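搜索 请输入关键字 搜全站 搜本栏目

纸杯、纸板和一只碗

阅读时间 8 分钟

我家餐桌上常年铺着一块纸板，是从装书架的箱子上裁下来的，四边用裁纸刀修过，有一边修歪了。纸板上放什么，每天不一样，多数时候是几个纸杯、一只碗、几块积木、一两个塑料球。孩子吃完晚饭在上面玩，玩到洗澡。我想替这几样东西说几句话，顺便说说我为什么不再买成套的桌面游戏盘。

先说钱。去年底我把家里在 Furnstead 下的单子翻了一遍，跟孩子有关的、放在桌上玩的，合计 2,705 元。这里头没有书，没有衣服，也没有大件。最贵的一单是 Plornar 的桌面活动盘，593 元，一共 66 件，有带格子的托盘，有四种颜色的杯子，有勺、夹子、分类卡片，还有一本小册子，告诉大人第几周玩哪一页。东西做得不差，边角圆滑，颜色也不刺眼。我没有要说它坏话的意思，它卖这个价钱大概也有它的成本。我的意见是，一个普通家庭用不着它，用了也未必比纸杯好。

买回来的头一个月，我们照着册子玩。册子上说红球进红杯，蓝球进蓝杯，孩子放对了，我说对了，他就去拿下一个。到第三个星期他已经不看颜色，只看我的脸。再往后，卡片丢了两张，夹子的弹簧卡住了一个，有一页就玩不成。六十多件东西的套装有个麻烦，少一件，说明书就有一处对不上，大人心里先不痛快，然后满地去找。我趴在沙发底下找一只绿色小勺的时候，孩子坐在旁边把托盘翻过来当鼓敲。那是他当天玩得最久的一样。

后来活动盘收进了柜子，桌上换成了纸杯。起头很偶然，家里请客剩下半条纸杯，没人收，摞在餐桌角上。孩子把它们一个个拔下来，倒扣在桌上，再掀开看。掀开是空的，他也看。我把一块积木扣在其中一个里头，他掀到那一个的时候叫了一声。从那天起纸杯就没有再收回厨房。

纸杯的好处，我想了一阵子，归到它的形状上。它上下不一样大，正着放容易倒，倒扣着就很稳。一岁多的孩子手还不准，碰一下正放的杯子，杯子就滚走了；碰一下倒扣的杯子，它往旁边挪一点，还在那儿。大人看这个差别很小，对孩子来说，是能不能接着玩下去的问题。倒扣以后，杯底朝上，成了一个小平台，可以在上头放一块方积木，再扣一个杯子。杯壁是斜的，手从旁边一捏就能提起来。它又轻，提猛了也不会带翻别的东西。塑料杯也能倒扣，可是塑料杯落在桌上响得厉害，楼下住着人，晚上七点以后我不太愿意听这个声音。

纸杯还便宜，便宜到可以捏扁。这一条我看得比别的都重。贵的东西摆在孩子面前，大人会不自觉地管着：别摔，别咬，别踩。593 元的托盘，我管过好几次。纸杯我从来没管过。捏扁了就再拿一个，踩了也就踩了，湿了扔进垃圾桶。孩子很快知道这些东西是可以用力的，也很快自己发现，捏扁的杯子扣不稳。他把捏扁的那个推到一边，伸手去摞上再拔一个。没有人教他这个。我要是在旁边喊别捏，他大概要晚很久才知道捏了会怎样。

有人会说纸杯不环保，一次性的东西拿来玩是浪费。这话有道理，我也算过。我们家一条纸杯用了好几个月，其中真正玩坏的不多，大部分是翻来覆去用的那几个，杯口磨毛了还在用。拿它跟一整盘塑料件放在一起比，我不觉得亏心。当然，谁家要是本来就不买纸杯，也犯不着为了这个去买，拿几个小碗、几个酸奶杯洗干净一样。我说的是用手边的东西，手边有什么算什么。

再说纸板。我一开始没把它当回事，铺它是怕划桌子。我们家的餐桌漆面软，指甲掐上去都有印。用过才知道纸板管用的地方多。积木掉在上面声音闷，球在上面滚得慢，杯子在上面不打滑。它还有一个边。孩子玩的时候大致知道纸板是他的地方，纸板外面是吃饭的地方，这条界线没有谁正式宣布过，他自己就认了。饭前我把纸板连同上面的东西一块儿端走，放在柜子上，吃完再端回来，杯子还在原来的位置，他接着刚才的玩。带凸边的托盘也能端，可是凸边挡手，小孩子胳膊短，够里面的东西要把胳膊架在边上，架一会儿就不舒服。纸板是平的，从哪一面都能伸手。

纸板脏了可以换。我家这一块是第四块还是第五块，记不清了。上一块沾了南瓜泥，再上一块被画满了。快递箱总是有的，裁一块也就几分钟。裁的时候要留心箱子的折痕，折痕在中间的那种，铺上去会拱起来，杯子放在拱起的地方就歪。最好用大箱子的整面。胶带要撕干净，残胶粘球。

碗也值得说。我主张桌上一定要有一只碗，浅口的，颜色跟桌子能分得开。碗的作用是让散的东西有个去处。球没有碗就满桌跑，跑到地上，大人弯腰去捡，捡上十次就不想玩了。有了碗，球在碗里，要用就拿，不用就放回去。收拾东西这件事，许多家庭到孩子三四岁才开始教，教得很费劲，又唱歌又贴小红花。我觉得早一点在桌上放一只碗，比后来贴小红花省事。放回碗里这个动作本身就好玩，球掉进去会响一下，会转半圈，孩子愿意为了听那一声多放几次。等到他把这当成玩的一部分，收拾就已经做完一半了。

那只带格子的托盘也是为了收拾设计的，每一格有每一格的东西。问题出在格子太讲究。球要放圆格，方块放方格，放错了就盖不上盖。大人收都要对半天，何况孩子。我见过一些家庭把玩具柜收得跟药房一样，每个抽屉贴标签，结果是孩子从不自己收，收是大人的夜班。一只碗没有格子，放进去就算收好了。标准低一点，事情才有人做。

至于方块和球，我的看法是要少。桌上的东西一多，孩子就开始扒拉，从左扒到右，哪一样也不细看。同样的积木，倒一整桶出来和只拿几块出来，玩法完全两样。拿几块出来，他会排队，会把一块扣到杯子底下，会拿一块敲另一块，敲完了看看有没有变。倒一整桶，他多半抓两把扬了。这跟孩子的脾气关系不大，大人也一样。我自己打开一个塞满的衣柜，站在那里也是扒拉。

少还有一个用处，就是丢了能知道。桌上统共就几样，缺了一个马上看得出来，大家一起找一找，也就找到了。套装丢了东西，往往是几个星期以后照着册子才发现，那时候早不知道进了哪个垃圾袋。

球我选塑料的，轻，砸到脸也没什么。大小要认真看，能整个塞进嘴里的不能要，这一条没有商量。积木也是一样。家里孩子还在什么都往嘴里送的阶段，小方块就先收起来，换大的。纸杯咬烂了要及时拿走，纸屑会粘在上颚上，孩子自己吐不出来。我反对成套玩具，并不等于大人可以把东西往桌上一扔就去看手机。便宜东西没有人替你做过检查，得自己多看两眼。成套的那一类在这方面确实让人省心，这一点我承认。

我跟几个做父母的聊过，他们的反对意见大致有两种。一种说，孩子要有正经的教具，随便玩学不到东西。我不大同意。三个杯子扣着，其中一个底下有一块积木，孩子要记住是哪一个，要忍住不一下子全掀开，要在掀错之后换一个再试。册子上把这一类叫作记忆训练、专注训练，另起一页，配了专门的杯子和卡片。拿纸杯玩，内容是一样的，少的是那一页纸上的名目。名目对大人有用，大人看了觉得钱花得值，今天没有白过。孩子不需要这个。

另一种说，你讲的都对，可是送礼总不能送纸杯。这个我没有办法反驳。我们家那套活动盘最后转送给了在 Ila 的亲戚，对方很高兴，说包装好看。礼物有礼物的道理，我也不想做那个上门送一条纸杯的人。我只是说，收到礼物以后，不必觉得对它有义务。拆开，看孩子喜欢哪几样，留下那几样，其余的收起来，说明书也可以收起来。托盘不喜欢，就拿来放信件。

还有人问过我，老是这几样，孩子不会腻吗。会腻。腻了就换一样，把球拿走，放两个瓶盖，或者把碗换成小锅。Zeng 路的菜市场卖一种小竹篮，装草莓的，摊主一般都肯给，拿回来扣东西也好用，从缝里看得见里头，是另一种玩法。换一样就够，不用全换。我试过一次全换，桌上摆满新东西，他转来转去找那几个纸杯。

再说一点大人的方便。成套的东西进门就要地方，盒子又大又硬，柜子里横竖放不下，最后竖在门后。纸杯摞起来占一个杯子多一点的地方，纸板靠墙立着，碗回碗柜。我们住的房子不大，餐桌一天要当三回桌子用，早上吃饭，白天我在上面开着笔记本电脑做事，晚上归孩子。这种时候，能在一分钟里端走的东西，就比好看的东西强。家居广告里的游戏角都有一面专门的矮柜，一张专门的小桌，光线从左边的大窗进来。真有这样一间屋子当然很好。没有的话，一块纸板大小的地方也够，不必等到搬家。

我也不想把这件事说得太大。纸杯就是纸杯，不会让孩子变聪明，也省不下一套房子的钱。两千多块钱，摊到一年里，很多家庭花得起，花了也不算错。我在意的是花钱以前那一步：看到一张图片，觉得家里缺了什么，就去下单，从来不先看看桌上已经有的东西能干什么。我自己这样下过很多次单。现在我给自己定的规矩是，想买一样桌上玩的东西，先拿家里现成的替它玩一个星期，替得了就不买，替不了再说。今年到现在，替不了的只有一样，是磁铁。磁铁确实没有东西能替。

要照着做的话，准备起来很简单。一块平整的纸板，比孩子张开的两臂略窄；纸杯先拿三个，倒扣；一只浅碗，里头放一两个球；方块少拿几块，排在够得着的地方。摆好以后大人坐下，手放在自己腿上，先别说话。孩子第一下碰哪个，由他。

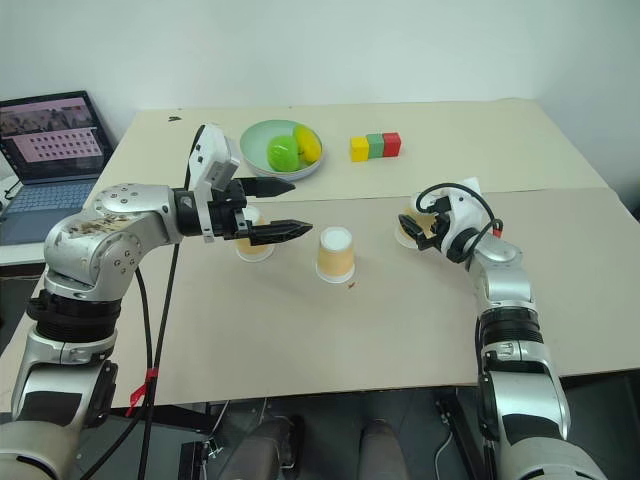

纸板上三个倒扣的纸杯，后面是浅绿色的碗和排成一行的小方块，碗里有两个塑料球。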